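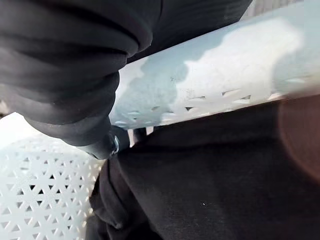 The Drarkier dive center at Cotum opened its new fill station and rental room to visitors on November 5, 2020. The compressor charges to 200 bar, with 33 suits on the rental list. Black fabric with a small dark metal snap, next to a white perforated plastic rim, is a fair sample of the soft goods side. Shirley Dunmore led the tour - 2 hours, mostly on valve service. Shore dives resume in March, visibility permitting.

14 shares - 2 comments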